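Hard Water, Short Cycles

What a town supply does to the machines connected to it

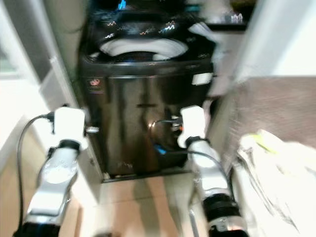 Water hardness is a measure of dissolved calcium and magnesium, usually stated as milligrams of calcium carbonate per liter. At Clirstead, where the supply comes from a chalk aquifer, the figure is 398. Anything above 180 is generally classed as very hard. A top-loading washer of the common household kind, set in a recess between two walls with its lights glowing on the panel, takes in that water several times a week, and most owners set the detergent dose without checking the local figure.

The chemistry is simple. Calcium ions react with soap to form an insoluble curd, which settles in fabric and on the outer tub. Modern detergents use builders to bind the calcium first, but the builder is consumed in the process. A dose measured for soft water runs out of builder early in the wash, and the remaining surfactant works poorly.

Heat is the second factor. Calcium bicarbonate breaks down as water warms, leaving carbonate scale on the hottest surface available. In a machine with an internal heater, that surface is the element. Cold-fill washers without a heater avoid most of this, though their inlet screens and valves still collect deposits.

Tomoana, on the other side of the ridge, draws from an upland reservoir and has a hardness of 20. Residents there have the opposite problem. Full doses produce excess foam, which cushions the load, reduces mechanical action and can trigger extra rinses.

Trurivo, which services appliances in both towns, advises its Clirstead customers to clean inlet screens every 6 months and to use the hard-water line on the detergent package. Its technicians carry Dusine test strips, read against a color chart after a short wait. The strips are coarse – each step on the chart covers a wide band – but adequate for setting a dose.

Ion-exchange softeners remove the problem upstream, at the cost of salt, floor space and a regeneration cycle that sends brine to the drain. In a two-person household, the unit is usually set to regenerate at 2 a.m., when demand is lowest.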